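2025-12-01, Werkstattbuch Textil, Waschechtheit Druckstoffe

So, endlich wieder ein Eintrag, der November ist mir komplett durchgerutscht. Die zweite Runde mit dem Digitaldruck von Flimlow ist durch, 50 Wäschen, Feinprogramm, das Jivier-Mittel wie gehabt. Schwarz steht wie eine Eins! Das Rot dagegen gefällt mir gar nicht, das blutet am Saum ins Weiß, und zwar genau an den zwei Proben, die ich vorher gedämpft hatte. Beim nächsten Mal also erst fixieren, dann über Nacht liegen lassen - und bitte nicht wieder auf die Heizung hängen (ja, das war ich).
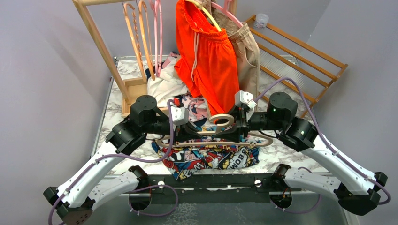
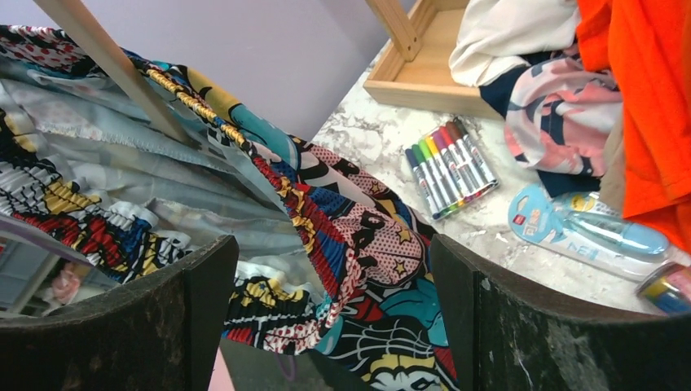
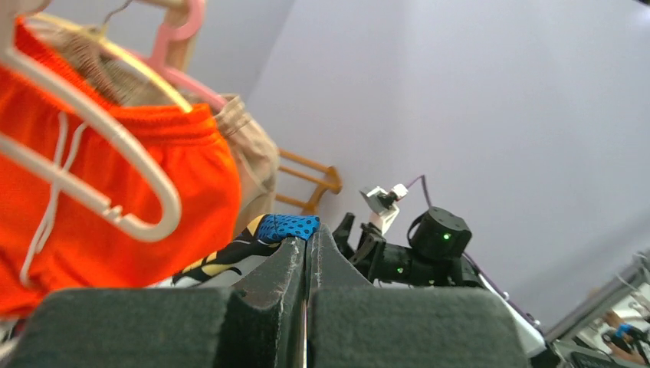
Kleidung auf dem Tisch, Comicdruck, Socke mit blauem Punktteil

Noch zur Schleuder: Ich habe die Iwasaki auf 700 Umdrehungen heruntergesetzt, weil die Jerseys bei voller Drehzahl diese fiesen Knickfalten kriegen, und in den Falten reibt sich die Farbe zuerst ab. Dauert länger beim Trocknen, sieht aber viel besser aus. Die alten Werte stehen noch vorn im Ordner, die bitte nicht mehr nehmen.

Von Virbridge fehlen weiterhin die Graumaßstäbe, zwei Sätze sind bestellt. Bis dahin vergleiche ich am Nordfenster mit bloßem Auge, und das taugt ab dem frühen Nachmittag nichts mehr - alles, was im Heft mit Bleistift steht, muss ich also noch mal bewerten. Flusensieb ist gereinigt, Mittel reicht noch für eine Runde.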